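Truso 杂货目录 > 名人与王室周边 > 纪念瓷器

Hartley 王室宝宝诞生纪念瓷,5件套

售价:700元(不含运费)
库存:有货
供货方:Hartley
选品与文字:Salvador Sampaio
本页更新:2020年8月14日,星期五

先说一句扫兴的话。如果您点进来是因为听说"王室纪念瓷会升值",请把这一页读完再决定要不要付款。我们卖这类东西有些年头了,见过很多人高高兴兴地买走,也见过不少人几年后拿回来问收不收。收是收的,价钱往往让人不太愉快。

这套瓷器本身我并不讨厌。形制老派,颜色克制,没有把新生儿的脸印满整个盘面。同期市面上有几款,照片是从报纸上抠下来的,婴儿的肤色偏绿,我退掉了样品。Hartley 这一套只用了花环、缎带和一个空着的摇篮,画得规矩。要说缺点,是规矩得有点没脾气,换一行字就能拿去纪念任何一家的任何一个孩子。我怀疑他们也确实是这么打算的。

套装内容

茶杯一只,带碟一只
平盘一只,直径19厘米
小碗一只
带盖糖罐一只

杯和碟按两件算,加上盘、碗、罐,凑成5件。有的卖家把糖罐的盖子也单独计一件,所以您在别处看到的"六件套"很可能是同一套货,比价的时候留神。

规格

材质:骨瓷(厂方标注)
花面:釉上贴花,口沿手工描金
茶杯高度:厂方未提供
糖罐含盖高度:17厘米
洗碗机:不建议
微波炉:不可以,有金边
产地:厂方说明书上写"在 Hartley 监制下生产",没有写明在哪里烧的。我去信问过,回信很客气,感谢我对传统工艺的关注,然后介绍了他们的新系列。问题没有回答。

关于"限量"

包装上印着"限量发行"四个烫金字。限多少,没有印。杯底有编号,我手上这套样品的编号是五位数,而编号是从一开始还是从一万开始,说明书里同样找不到。我的经验是,凡是真正数量少的东西,厂家巴不得把数字写得比商标还大。数字写不出来,就当它是普通商品来买,心里会舒服很多。

随附的证书也一并说说。那是一张厚卡纸,有凸印花边,有签名,签名的人是 Hartley 的"首席典藏官"。这个职位做什么,我不清楚。证书能证明的事情是:这套瓷器是 Hartley 卖的。这一点杯底的款识已经证明过了。证书不能证明任何王室成员知道这套瓷器的存在,更谈不上认可。商品文案里那句"献给王室的礼物",请按字面以外的意思理解,没有人真的把它送过去。

关于"升值"

纪念瓷的宣传单上常常有一张图,左边是许多年前的发行价,右边是某次拍卖的成交价,中间一个向上的箭头。这张图我看了很多版本。它们通常不提三件事:挑的是同类里卖得最好的那一件,没有扣掉拍卖佣金,也没有考虑当年那笔钱放到今天值多少。把这些都算进去以后,箭头还朝不朝上,要看运气。

真有人愿意出高价的,一般是早年间数量确实少的、印错了字又被召回的,或者有明确来历的单件。去年有位客人带来一只盘子,上面把王子的名字拼错了一个字母,那只盘子比同批拼对的贵出一大截。Hartley 这套的字我逐个查过,没有拼错。很遗憾。

还有一种说法,认为小孩的父母上新闻越多,纪念瓷就越抢手。短期里好像是这样,谁家夫妇闹出大动静,那几天搜索量就上去,询价的电话也多。可是厂家看新闻比我们还勤快,动静一大,新款马上就到,货架上一下子多出五六种摇篮。热闹过去,先进货的和后进货的一起打折。所谓行情,我看到的大致就是这么回事。至于哪位王室宝宝将来能继承什么、能拿到多少代言费,娱乐版天天在算,算出来的数目和您的糖罐没有关系。

也请别把小报上的"知情人士"当作投资参考。去年秋天有一阵子,说某款纪念杯被某位公主亲自选中,一时断货。后来查下来,消息最早出自卖杯子那一家的促销邮件。 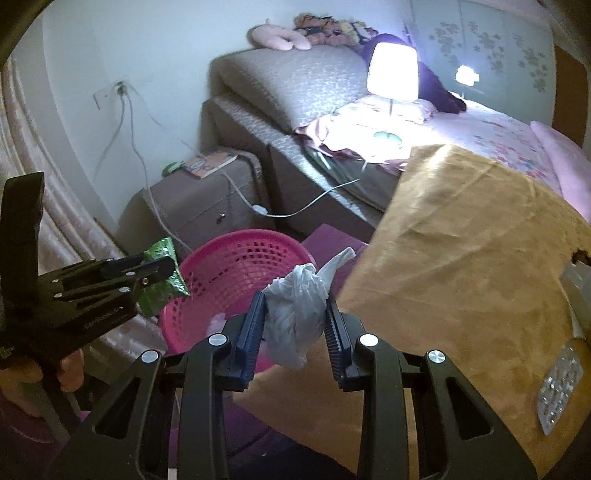 与同类产品比较

目录里另外还有两款,价位接近,放在一起说。

Osine 诞生纪念杯(单只)。只有一只马克杯,杯壁厚,拿在手里踏实,可以进洗碗机。花面是一辆婴儿车和一圈小皇冠,俗气,但印得清楚。没有证书,没有编号,没有烫金字,厂家也没有声称它会让您的孙辈致富。如果只是图个高兴,或者办公室里有位同事爱看王室新闻,我会推荐这只。它的毛病是把手偏小,手指粗的人只能伸进去两根。

Drornov "皇家摇篮"挂盘。画工最细,价钱也最狠。配的木架不错,挂钩则很让人担心,我建议另买。宣传册上说画师"曾为宫廷服务",我追问是哪一个宫廷、服务什么,对方答复说涉及保密。也许是真的。我把这句话从我们的页面上拿掉了,他们的销售代表为此有些不高兴。

Hartley 这套排在中间。论实用比不过 Osine,论画工比不过 Drornov,胜在凑成一组摆着像样,来客人时端出来也真能喝茶。

使用与保养

首次使用前用温水和软布清洗。描金处不要用百洁布,也别用小苏打去擦茶渍,擦几次金边就淡了。糖罐的盖子略松,端起来走动时请用手指按住盖钮。我试过两套样品,两套都松,所以不当作瑕疵处理,厂方的说法是"预留的呼吸间隙"。我没有听说过糖需要呼吸。

想长期陈列的,避开直射阳光。贴花的粉色比蓝色褪得快,店里橱窗那一套从去年九月摆到现在,缎带已经有点发灰,摇篮倒还好。盘子叠放时中间垫一张纸。原包装盒请留着,将来若要转手,有盒和没盒在价格上会有差别,差得不多,可是盒子也不占多少地方。

配送与退换

下单后由 Hartley 仓库直接发货,我们不经手,因此无法替您事先挑选编号。有客人要求吉利数字,对不起,办不到。运费按地区另计,结账时显示。

收到后请当天开箱检查杯口和盖沿,这两处最容易磕。破损请保留全部包装并来信,附上破损部位的照片,我们负责补发单件,不必整套退回。无破损而想退货的,未使用的情况下可以退,运费自理。以"没有升值"为由的退货申请我们收到过,不予受理。

证书单独遗失,Hartley 可以补办,收手续费。我写信问过手续费是多少,他们让我看新系列的目录。

买家留言摘录

"给我母亲买的,她从年轻时就收集王室的东西,家里专门有一个柜子。她说摇篮画得好看,又问为什么是空的。我没答上来。"

"杯子很轻,喝茶不错。证书让我先生笑了一个晚上。"

"页面写得这么丧气我差点没买,收到以后觉得比描述的好。金边很匀,没有溢出来的地方。"

"盖子确实松。"

"想问会不会出下一位宝宝的同款。"

最后这一位,我替您问过了。厂方说暂无计划,同时请我们预留货架。听起来是有计划的。

选购建议

喜欢瓷器又喜欢看王室新闻的人,可以买,价格在同类骨瓷里算偏高,没有高到离谱。已经有成套茶具的人,考虑单买 Osine 的杯子。送长辈的,请先弄清楚对方喜欢的是哪一家、哪一位,这上面的立场有时比您想的要坚定,送错了容易冷场。打算存起来等涨价的,我劝您先到二手店转一圈,看看那些二三十年前同样印着"限量发行"的盘子现在标价多少。

有疑问请写信到目录服务台,注明"纪念瓷",由 Salvador Sampaio 回复。关于王室成员近况的问题我不回答,我知道的和您一样,都是从报纸上看来的。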